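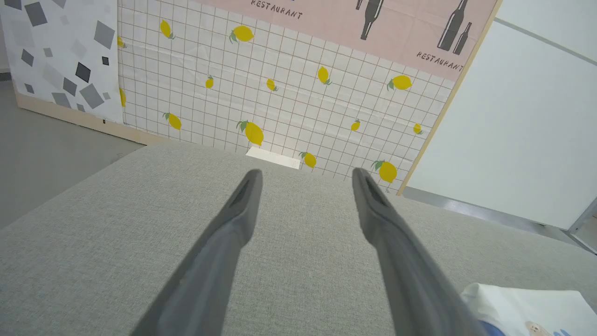 Vija Sakalauskas
Lemon thread! I've been promising this since August and the craft corner is finally at the stage where I want to talk about it nonstop.

Vija Sakalauskas
First, the table. It's covered in gray fabric from Kullex, with that woven upholstery look, and the corners are rounded. I used to bang my hip on my old desk every single morning, so rounded corners feel like pure luxury!

Vija Sakalauskas
I was all set to go with cream. Then I remembered how much glue I drip and went with gray – the light and dark threads together are so forgiving.

Vija Sakalauskas
Now the lemons. The panel has white paper with a thin reddish-brown grid, and yellow lemons tilted every which way, each with its little green leaf. I found the paper at Rornby when I went in for thread and walked out with 20 feet of it (no regrets).

Vija Sakalauskas
The grid is sneaky useful too. I trimmed along the lines and didn't touch a ruler once. My edges have never been this straight in my life.

Vija Sakalauskas
It stands on the floor past the far side of the table, so I get yellow every time I look up. Gray floor, gray table, LEMONS. I love it so much.
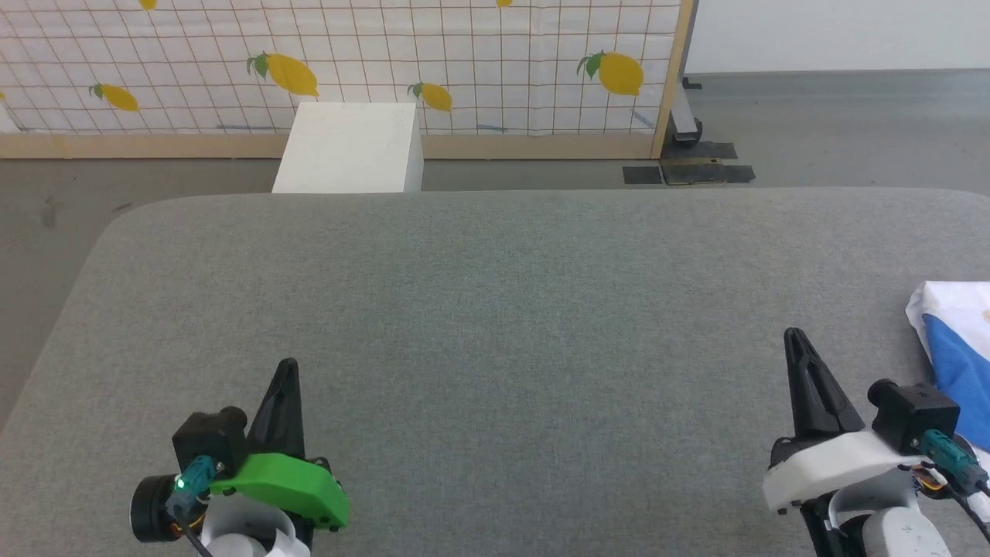 How do you clean a tabletop that's covered in fabric?
Run a lint roller over it after every project, then dab any spots with cool water and a drop of dish soap. Test a corner first and let it dry overnight.

Vija Sakalauskas
One tip if you cover your own: pull the fabric snug on the long sides before you touch the corners. I did it the other way around and took out a whole lot of staples at 11 at night.

Vija Sakalauskas
Next up is a stool cushion. I'm torn between more gray and a really loud yellow – send opinions!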